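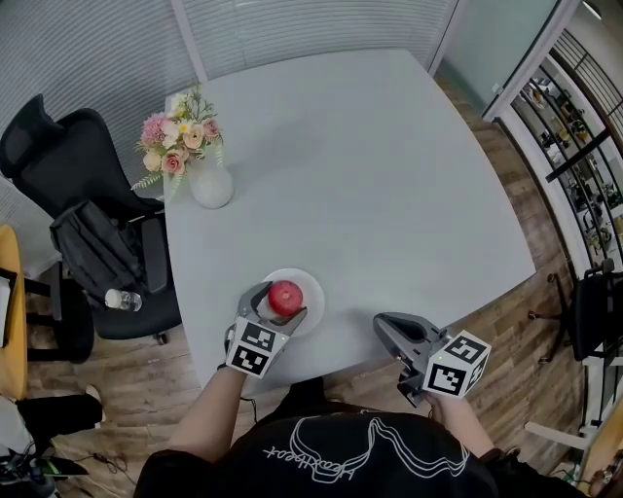
4. Equipment planning and cost

4.1 Composition of one collection station

The budget for a demonstration station is usually discussed as if the grippers were the only item of importance, and our own first plan was made in this way. The proposal submitted in November listed two hand-held grippers per station, one computer, and a single line called "small materials". After the first weeks of work at the Zernby site we had to divide this last line into many separate ones. The station in Figure 4 is representative of the tabletop tasks: one operator stands at a light grey table with a gripper in each hand, the left one closed on a red apple over a white plate, the right one open and waiting. Each gripper carries a white cube with black-and-white marker patterns, and we count this cube as a separate purchase, with its own replacement rate. The cable that hangs from the handle of the left gripper is counted separately also.

Figure 4. Two-handed demonstration at a tabletop station with hand-held grippers and marker cubes.

We divide the equipment of a station into four cost groups. The first group is the grippers and their spare fingers. The second is everything needed to know the position of the grippers, that is the marker cubes, the head camera and its mounting. The third is computing and storage. The fourth group contains the furniture and the task objects, such as tables, plates, and natural or artificial items to be grasped. In the November plan the fourth group was given no budget of its own, on the assumption that the host site would supply it. This assumption was correct for the chairs and wrong for almost everything else.

4.2 Choice of supplier

Three suppliers were considered for the first group. Reter sells a complete pair of grippers with cubes already attached, and the price includes calibration. Kuver sells the grippers alone, and the buyer must print and mount the markers. Weerasinghe is a small workshop which makes handles and fingers to order, and it does not supply electronics. We did not find any supplier who covers the four groups together, and the comparison had therefore to be made for the station as a whole.

The pair from Reter had the highest purchase price. However, the price of the Kuver pair increased considerably when we added the hours of a technician for mounting and calibrating the cubes. A cube which is fixed with a small angle error gives recordings that look normal to the operator, and the error is only found later in processing. In our pilot, 71 recordings had to be repeated for this reason. If the repeated hours are charged to the equipment and not to the staff budget, the difference between the two suppliers becomes small. We think this is the more honest way to calculate, although it was not the way preferred by our finance office, where staff and equipment belong to different funding lines and cannot easily be exchanged.

The final decision was to buy complete pairs from Reter for the first stations, and to order spare fingers from Weerasinghe. The fingers are the part that wears most quickly, especially in tasks with smooth round objects, where operators tend to press harder than necessary. A set from Weerasinghe arrives later than a set from Reter but costs less, and for a part which can be kept in stock the delivery time is of little importance.

4.3 Number of stations and order of purchase

The target of the project is 20 stations. We recommend strongly against buying all of them in one order. Our schedule has three steps: two stations for the pilot, six more when the pilot data have been processed from beginning to end, and the remaining twelve after one further review. The discount for a single large order was attractive, but it would have fixed the design of the cube mounting before we knew its weak points. Between the first and the second step the mounting was changed 2 times, and both changes would have required a return of every unit to the supplier.

The order for the second step was placed on 23rd February. It contained, besides the grippers, a list of 117 small items for the fourth cost group. The preparation of this list took more time than the negotiation with the supplier. Task objects must be bought in several copies of the same colour and size, and a shop may stop selling a plate or a vase without notice. We now buy the whole quantity of such objects at the beginning – this is the only group for which we do so – and keep them in numbered boxes.

4.4 Costs which are easily forgotten

Some costs did not appear in any quotation. Floor space is one of them. An operator who works with both arms needs free room on the near side of the table and enough distance to the next workplace that two people do not disturb each other. At Zernby this reduced the number of stations per room below the number in the floor plan, and a second room had to be rented earlier than expected.

Cables are another. Those connected to a hand-held device are bent many times during each hour, and we replace them at fixed intervals instead of waiting for a failure. The cost of one cable is low. The cost of a session interrupted by a bad contact is not, in particular when the operator is paid by the hour and the processing team discovers the missing data on the following morning.

Finally, fresh food used as a task object must be entered as a running cost and not as equipment. Our purchasing rules made this unexpectedly difficult, and fruit is at present paid from the travel and catering line. For the third step we have asked for a separate line for consumables, and its size will be set from the receipts of the second step.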